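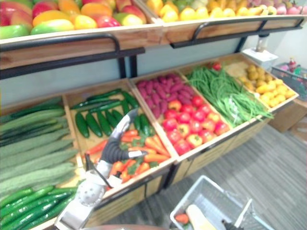 Painting Old Furniture: Your Questions Answered

Ever since I shared the little green washstand that now lives in my hallway, my inbox has been full of questions about paint, wax, smelly drawers and everything in between. I love getting them (keep them coming!), but I noticed I was typing out the same answers over and over, so I finally sat down on a Saturday with a big pot of coffee and put them all on one page. Grab a cup yourself, because I do tend to go on a bit.

Where do you find your pieces?

All over the place! Estate sales are my favorite, and I've had wonderful luck with church rummage sales, the curb, and my aunt's garage. I also stop in at Saliba, a secondhand barn out on the county road, whenever I have an hour to myself. The washstand came from there. It had a cracked towel bar and a drawer that wouldn't open, and I think most people walked right past it. September is a lovely time to look, when folks are clearing out their garages before the cold comes.

If you're just starting, please don't fall in love with the first thing you see the way I did. My first dresser had a leg that was split clean up the middle, and I spent more on clamps and glue than I did on the dresser.

How can I tell if a piece is worth the trouble?

Give it a good wiggle. Put one hand on each side and rock it gently. A little movement can usually be fixed with wood glue and some patience, but if the whole thing sways like a hammock, you may have a long repair ahead of you. Then pull out every drawer and look at the bottoms and the runners. Look at the back too. Tiny round holes with fresh powdery dust under them can mean live woodworm, and I leave those pieces where they are, no matter how pretty the knobs.

Scratches, water rings and ugly old paint don't bother me one bit. Those are the easy part.

Isn't it a shame to paint an antique?

I get this one a lot, and sometimes it's asked kindly and sometimes it isn't! My feeling is that some pieces should be left alone. My neighbor Rami Hourani has a blanket chest with 1858 carved inside the lid, along with somebody's initials, and when he asked me what color I'd paint it I told him I wouldn't touch it with anything stronger than a soft cloth. He was a little disappointed, I think. He had his heart set on blue.

If you have something that might be old or valuable, ask someone who knows before you open the can. But a plain dresser with peeling veneer and mismatched drawers, headed for the dump? Paint it and enjoy it.

Do I really have to clean it first?

Yes, yes, yes. I know it's boring. Old furniture has years of polish, cooking grease and hand lotion on it, and paint does not like any of those things. I use warm water with a squirt of dish soap, then go over everything again with clean water and let it dry overnight. Get into the corners and around the handles with an old toothbrush. I skipped this on a nightstand once and the paint came off in little curls under my fingernail. I still get cross thinking about it.

Do I have to sand?

A light scuff is enough for most jobs. You aren't trying to get down to bare wood, you just want to take off the shine so the primer has something to hold on to. Go with the grain and wipe off all the dust afterward. If the old finish is flaking, you'll need to sand until the edges of the bare spots feel smooth.

One serious note in the middle of all this fun. Old paint can have lead in it, so if your piece is already painted and you don't know its age, please test it before you sand or scrape. If it comes up positive, don't sand it at all. Talk to someone who is trained to deal with it, and keep the kids and pets well away.

What about primer?

I prime nearly everything. Dark woods (mahogany and cherry especially) love to bleed a pinkish stain up through light paint, and it will keep coming through coat after coat until you've used a stain-blocking primer. If you're painting a dark color over a light, clean, sound finish you might get away without it, but check what your paint can says.

What paint did you use on the washstand?

It's called Jarkoter, and it's a soft gray-green from the Urnora line of furniture paints. I bought mine at the hardware store in town. It looked much too minty when it was wet and I had a small panic, but it dried down beautifully. I used 2 coats, with a whole night in between. You can do the same thing with any good furniture paint or a satin cabinet paint, so please don't drive all over creation looking for that exact one.

I can see brush marks. What did I do wrong?

Probably nothing terrible! Most often the paint is too thick, or you've gone back over it once it started to set. Load the brush lightly, lay the paint on, smooth it out with one long stroke, and then walk away. Walking away is the part I find hardest. If the marks are already dry, sand them back gently with very fine paper and put on another thin coat.

Speaking of fine paper, I like 600 grit between the last coat and the topcoat. It makes the surface feel like the inside of a teacup.

Wax or a clear topcoat?

For something that sits quietly in a bedroom, I like wax. It has a soft glow and it's easy to touch up. For a tabletop, a kitchen piece, or anything children will put a glass on, go with a water-based clear topcoat. Wax and hot mugs are not friends. Pick one before you begin, though, because a topcoat won't stick properly over wax.

How long before I can put things on it?

Longer than you'd like. It may feel dry to the touch in an hour or so, but paint keeps hardening for quite a while. I leave mine bare for 7 days at the very least, and after that I treat it gently for a few weeks more. No heavy lamps, no dragging baskets across the top. Your can will give you the full curing time, so go by that if it's longer.

The drawers smell musty. Help!

Take them out and leave them in the fresh air on a dry day, out of the rain and out of the strongest sun. Then wipe them with a half-and-half mix of white vinegar and water and let them dry all the way. If there's still a whiff of old basement, brush clear shellac on the insides and that should seal it in. My friend Adoración Iglesias swears by leaving a bowl of baking soda in each drawer for a week, and her linens always smell wonderful, so I've started doing that as well.

And if they stick, rub a plain white candle along the runners.

Should I keep the old knobs?

If you have the full set, I'd try to save them. Soak metal ones in warm soapy water and scrub them with that same old toothbrush, and you might be surprised at what's under the grime. If one is missing, move a mismatched one to a bottom drawer where it won't be noticed, or swap the whole lot. When you buy new pulls, measure between the screw holes, center to center, and write it on your hand if you have to. I've come home with the wrong size more times than I care to admit.

Do you take orders or sell your pieces?

Not at the moment, I'm afraid. I have one garage bay and a very patient husband. If that changes I'll put a note on the front page.

What are you working on next?

A tall, skinny cupboard that we've nicknamed Sitard, for reasons that would take too long to explain. It needs a new back panel and one of the doors hangs crooked, and I haven't settled on a color yet. I'm leaning toward a buttery cream, but my daughter is voting for navy. If you have an opinion, leave it in the comments, and if I missed your question, pop that in there too and I'll add it to the page.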